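Search this site
Enter keywords
Go

The Grerstead Makers' Newsletter
September

Milk paint, second helping

I promised in the last issue that I would come back to milk paint once I'd had a summer to play with it, and oh, what a summer! I now have paint on two pairs of shoes, the dog's water bowl and the inside of my glasses case, and I'd start all over again tomorrow.

If you missed the first piece, milk paint is a powder you mix with water. The binder is casein, the protein in milk, and the rest is mostly lime or chalk plus pigment. It dries dead flat, it soaks into bare wood instead of sitting on top, and it smells a bit like a barn for an hour or so. I started with the tub that Thibault Mallet was mixing at our spring open day (thank you, Thibault, I still owe you a jar) and moved on to grinding my own colors by the end of July, with mixed results. One blue came out the color of a school bus seat. I kept it and used it on a stool.

The thing I most want to pass along is to mix less than you think you need. The powder keeps well in a dry jar, but once the water goes in you have a day, maybe a little more if you put it in the fridge. I threw out a whole quart of very nice cream in June and it hurt. Now I mix by the cup, equal parts powder and warm water, stir until my arm complains, and leave it alone to thicken while I sand. Strain it through an old stocking if you want a smooth coat. Skip the straining if you like a little grit, and on a farmhouse bench I really do.
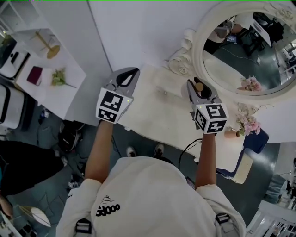 White is the hardest color of all, which surprised me. On pine, the first coat goes on like skim milk and you're sure you've made a mistake. The second is patchy. Somewhere in the third it suddenly closes up and glows, and you want to call someone! Oak is trickier, as the tannin creeps through and leaves tea-colored stains around the knots. A coat of clear shellac under the paint stops it, though the paint then needs a bonding additive mixed in so it has something to hold on to. I learned that order the slow way, with a scraper.

Old varnish is where people get nervous. Milk paint will flake off a shiny surface, sometimes in lovely big curls, and there's no telling ahead of time where it will let go. Some of us like that look very much. Mwajuma Mollel did a blanket chest over the original finish, no sanding, no additive, and let it chip wherever it wanted to. She brushed off the loose bits, waxed what was left, and it looks like it's been in a hallway for a century. I tried the same trick on a bookcase and got one bald shelf and four perfect ones, so I sanded the lot and began again.
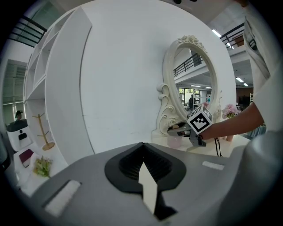 On to topcoats. Bare milk paint water-spots if you so much as look at it with a wet glass in your hand. Hemp oil gives the deepest color and is very forgiving: wipe on, wait, wipe off, and then leave the piece alone for a good while, even when it feels dry. Clear wax is softer and keeps more of that chalky feel, but it will need redoing on anything that gets handled. Oil darkens things, too. My gray went almost to slate, and I loved it, but do a test patch somewhere hidden if you're matching an existing piece. And please spread your oily rags flat outdoors to dry before you throw them away. Balled up in a bin, they can heat themselves up and catch fire.

For brushes, I've gone back to a cheap natural-bristle one, 2 inches wide, a little floppy. The fancy synthetic one left ridges for me, though I know several of you swear by yours. Wash in plain water as soon as you stop. Once milk paint dries in the heel of a brush it is there for good, and I have a small graveyard in a coffee can to prove it.

I tried 9 colors in all, and the sample boards are hanging in the back hall at Ogola House through the end of the month. Each one is split down the middle, oil on the left and wax on the right, with the recipe penciled on the back. Take them down, handle them, scratch them with a fingernail. That's what they're for! If you copy out a recipe and change it, add your version underneath so the rest of us can try it.

Next up for me is a set of kitchen chairs in a green I haven't managed to mix yet. It keeps drifting toward mint. If anyone has a good yellow ochre to spare, I'll trade you for school bus blue.

More from recent issues
Milk paint, first tries
Re-caning a seat at the Werkier workshop
Sharpening card scrapers without tears
Jerel Street tool swap: what went home with whom
Letters: in defense of brown furniture

Contact the newsletter | Copyright Grerstead Makers | Back to top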